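From: Maarja Baranauskienė
To: Spare Rooms and Small Bedrooms list
Date: 7/25/25
Subject: Re: Grey fitted sheet, plaid pillows, and where to put everything

Dear all, and dear Leonilde especially,

Sorry to have been so slow. Your message has been sitting open on my kitchen table since the start of the week and I kept meaning to answer it properly with a cup of tea, and then my sister rang, and then the courgettes needed picking, and you know how it goes.

Leonilde Serrano wrote:

> Hello everyone. I have a small back bedroom to sort out before my nephew
> comes to stay, and I'm going round in circles. The bed has a white base and
> I can't decide between a fitted sheet on its own with a blanket folded
> away, or a proper bedspread. Everything I own creases.
>
> Second question. He does athletics and dancing and heaven knows what, and
> his things are all shiny and slippery and slide off whatever I hang them
> on. Is it wardrobe, drawers or shelves for that sort of thing? I've been
> looking at the open cubby kind of shelves but I worry they'll look a mess
> by the second morning.
>
> And has anybody kept moving boxes in a bedroom for longer than they meant
> to? Arnaldo says it's a sin. I say it's storage.
>
> Leonilde

On the sheet first, as that's the easy one. I'd go for the fitted sheet on its own, in a mid grey, and leave the bedspread in the cupboard. Grey is very forgiving. You'll always get a few soft wrinkles up by the headboard however hard you tug, and I stopped fighting them years ago. What does help is putting the sheet on the corners at the head end first, then walking down to the foot and pulling from there with both hands. If yours comes up short, check the depth on the packet and not only the width. I had a Trirkeo one that was lovely cotton but made for a much thinner mattress, and it pinged off every night at three in the morning. The Dutow ones are deeper. I think I paid 30 for mine, with 20 more for the pillowcases, and I've not regretted either.

For the pillows I do like a pale green plaid with grey, the quiet sort where you hardly notice the lines until you're close to. Two stacked at one end is plenty for a single visitor. Fernanda Cardoso will tell you four, but Fernanda has a much bigger bed and a great deal more patience in the mornings!

Now, the slippery clothes. My own rule is that anything in one piece goes on a hanger as soon as it comes off the pile, even if the hanger then spends the afternoon lying on the bed with it. Do the zip or the top button up before you hang it, then pinch the collar together round the neck of the hanger and give the whole thing one good shake so the legs drop. A thin wire hanger will do for something light, though I'd wrap a bit of wool round the shoulders of it to stop the sliding. Lay it out over the pillows if you need both hands free, and don't fold it through the stripes if it has any, as I find that's where a crease shows worst.

So for your nephew I'd say wardrobe for the long things, and the cubbies for shoes, books and socks in baskets. The open shelves are much nicer than people make out, particularly white ones beside the bed, where they can do the work of a bedside table. Start with them bare and let him fill them himself. Antunes had the staggered kind when I last went in, number 331 in their booklet I think, but do measure first. Mine is 84 centimetres across and I had to shift the whole bed along to get it in.

I'm putting a few pictures in underneath, with the grey sheet, the pillows and that yellow one-piece with the black stripes.

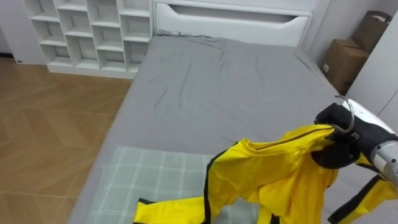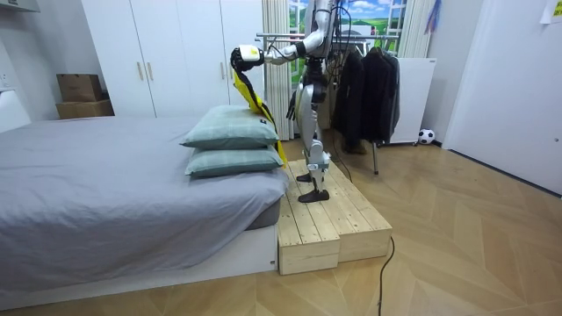
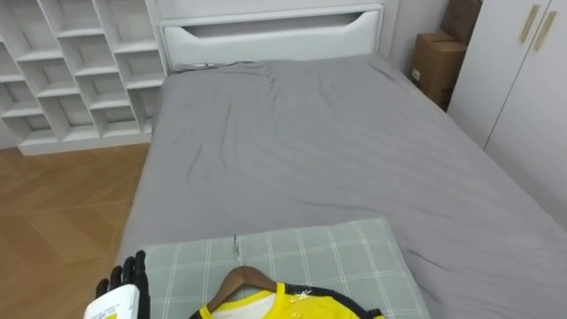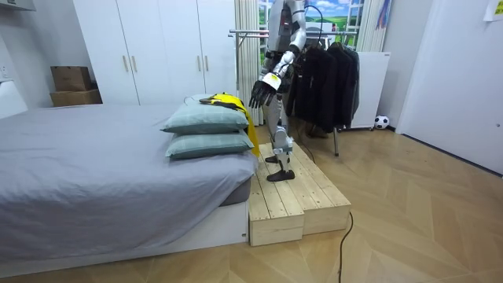
As to the boxes, I'm afraid I'm on your side and against Arnaldo. Two cardboard boxes in a corner, one on top of the other with the bigger one underneath, do no harm to anybody. Mine came from Rallari in June with the winter blankets in them and I can't see them moving before the weather turns. Do write on the side what's in them, though - I once opened five looking for a hot water bottle.

Nuno Correia asked me off the list whether a step at the foot of the bed is worth having in a small room. I'd say only if there's floor to spare in front of it, and plain pine is quite good enough, but sand the edges well before anyone goes near it in tights.

Leonilde, let us know what you choose, and what your nephew makes of it. I still have a spare set of the Dutow pillowcases, never opened, if you'd like me to post them.

With love to all,
Maarja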